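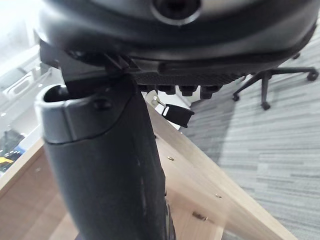
Unit 2: Watching a Guard Off the Ball

Handout for Basketball Scouting and Player Evaluation, Nadine Harb

Last time we charted the ball handler, and your charts were good! Now comes my favorite part of the whole course. Take your eyes off the ball. A high school guard has it in his hands for a small part of the game, and everything else he does is sitting there waiting for you to write it down.

Spacing

Start with his feet after he passes. Does he stand and admire it, drift toward the ball, or clear out to the corner so the next drive has room? In the Platorero game we watched in class, number 20 gave up the ball at the top and cut hard to the weak side on almost every trip. He scored very little. I'd still want him on my team, and by the end of this unit I hope you'll see why.

Screens

Write down the angle, the contact and what comes after. A guard who sets a real back screen on a bigger player is a joy to find (coaches love these kids, and box scores miss them completely). Use the short marks from the Jitix sheet:
S = screen set, solid contact
s = screen set, no contact
R = rolled or popped after
X = moved early, foul or should have been

Help defense

Pause the film when the ball reaches the wing and find your player. He should see both his man and the ball. If his head is turned, mark it. Then let it run and look at the closeout: short, choppy steps at the end, one hand high, hips low. The Rizk guards are wonderful to study for this, especially late in the second half when everybody's legs are going.

Talking

Hard to catch on film, so go to a gym! Sit low, behind the bench if they'll let you, and listen.

For next class

Watch the Erum vs. Rizk film, second half only. Pick one guard and follow him for every possession, both ends. Fill in the sheet, then write 306 words or fewer on what he does without the ball. Leave out points scored. Bring a printed copy to room 29, and come ready to argue, as two of you will surely have picked the same player and seen him differently.

Reading: the February packet, section on cutting and relocation.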